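Trullura Grip Check
Practice module for household grasping, from Samar

Pull tests are where good habits start, and we love this little module for it! Grip Check gives your team a shared set of rules for taking hold of knobs and handles in simulation, so a grasp that passes on one desk passes on the next.

What it checks
Finger placement - both fingers flank the knob before any pull begins.
Closing force - you set a ceiling, and every run is held to it.
Release - fingers open fully before the arm backs away.
Logging - failed runs stay in the record next to the good ones.

Each task runs 100 trials by default, with a 30 second limit per trial. You can go up to 2000 if you have the patience (we do). Change one setting at a time and write it down. A pass in simulation covers the simulation only, so do a fresh risk review before moving to hardware.

The rule sheet was written by Aparecida Conceição, and it's a treat to read - short, firm and full of margin notes.

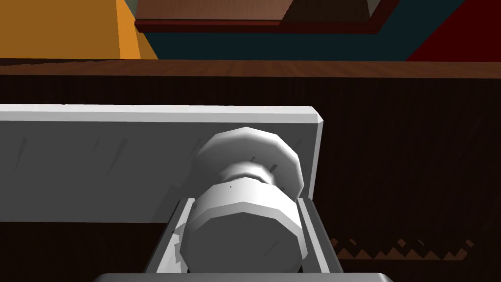 Render: Samar / Trullura knob task

Round knobs get their own page in the rule sheet. Close on the front cap from both sides and keep the palm behind the fingertips.

Version 2 ships in November. Current users get the new rule sheet with it.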